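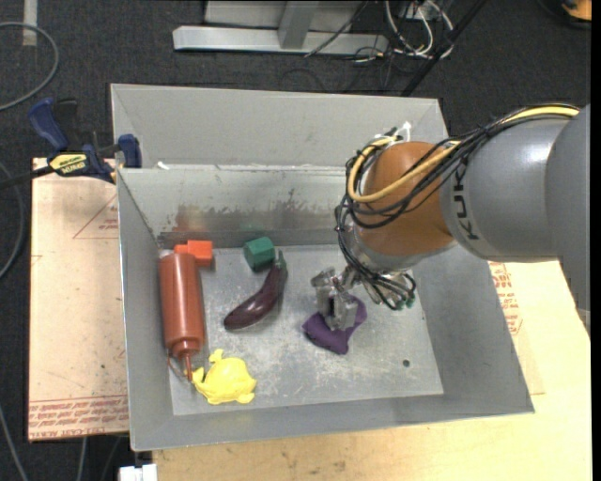 Eero Pesonen met us at the door in Taltby a bit after nine, coffee in hand, and took us straight to the cell I'd been hoping to see! Fusora runs a KUKA arm there that picks odds and ends out of a sheet-metal bin, a toy eggplant and a squeeze bottle among them, and Eero is the one who keeps it going.

I asked mostly about cables (I always do). They run along the outside of the arm with a big loop at the wrist, and he goes over the zip ties every 80 hours of running. Too snug and the wrist tugs on them, too loose and they catch on the bin wall. He's swapped the yellow one 2 times already – a thirty-minute job if you have small hands, he says, and he doesn't.

The bin gets clamped at the corner, and he checks it each morning before anything moves. If it has shifted, he nudges it back and runs three slow test picks. After that we all went for soup, and I forgot to ask him about the Kofler cell next door.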